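# Shirts: file fold or flat stack?

**marlow_k**
September 1, 2025

I moved into a smaller place and went from a full closet to one dresser with three drawers. I have over 60 shirts, mostly tees and some button-fronts. Flat stacks are what I grew up with, and every time I pull one out the rest slump over. A coworker told me to fold everything narrow and stand it up in rows. Is it worth redoing the whole dresser for that? The drawers are deep, if it matters.

**pinfeather**

Worth it for tees. I switched in February and haven't gone back. Fold the sides in so you have a long strip, then fold the strip up until it stands by itself. If it flops over, the strip was too wide or you left air in it.

Button-fronts I still hang.

**oldhamper**

I don't agree. Standing rows look good the first week. Then you wear ten shirts, the row has a gap, and everything leans into the gap. A flat stack with eight shirts or fewer doesn't slump. The trouble is people pile up twenty.

**pinfeather**

> everything leans into the gap

Put a divider in. I use the Stuvon ones, the spring kind. You slide it up as the row gets shorter.

**oldhamper**

So now I'm buying parts for a drawer.

**tess_3137**

Shoebox lids work as dividers and cost nothing. You can cut them down to the drawer height.

On the original question, deep drawers are the main argument for standing them up. In a deep drawer with flat stacks you forget what's on the bottom. I found two shirts last year I had already replaced.

**Elaheh Jalali**

I did alterations and pressing for a long time, so I fold a lot. A few notes.

Fold on something flat and hard. A bed is the worst place because the surface gives and the sides come out uneven. I use a white board on top of the table. The shirt slides on it when I turn it, and lint shows up before it gets folded into anything.

Smooth from the middle out to the edges before the first fold. Sleeves go straight down along the back, not bunched at the shoulder. If you tuck a sleeve in a hurry you get a lump on one side, and a lumpy bundle won't stand or stack.

For button-fronts, do up the top button, one in the middle and the bottom one. The collar stays up. I wouldn't stand these in a row at all. Flat, two or three high, alternating collar end and hem end so the pile stays level.

**marlow_k**

Thanks, that's useful. I've been folding on the bed this whole time. Does the board need to be any certain size?

**Elaheh Jalali**

Wider than the shirt with the sleeves in. Mine covers most of the table, but you don't need that much.

**gravelroad**

There's also the plastic flip folder. I have the Flakel one. Every shirt comes out the same width. It's slow, though, and it doesn't do well with anything heavier than a tee.

**oldhamper**

Had one of those. The hinge split. Hands are fine.

**tess_3137**

I tried the narrow fold again tonight on a blue-gray one. The right side still sticks out where it's tucked, and there's a slanted crease across the middle. 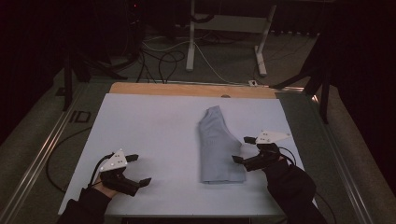
**marlow_k**

How do you keep a button-front from creasing across the middle when it's in a drawer?

**Elaheh Jalali**

Fold it in thirds instead of in half, so the folds land above and below the stomach. Don't press down on the pile when you close the drawer. If it creases anyway, hang it in the bathroom while you shower.

**pinfeather**

Tissue paper inside the fold helps too, for the good ones.

**oldhamper**

Or hang the good ones. Even a small place has room for a hook on the back of a door.

**marlow_k**

Plan for now: tees standing in the top two drawers with shoebox lids, button-fronts flat in the bottom one. I got through the first drawer this afternoon on a cutting board, which is too small. I'll look for a bigger board.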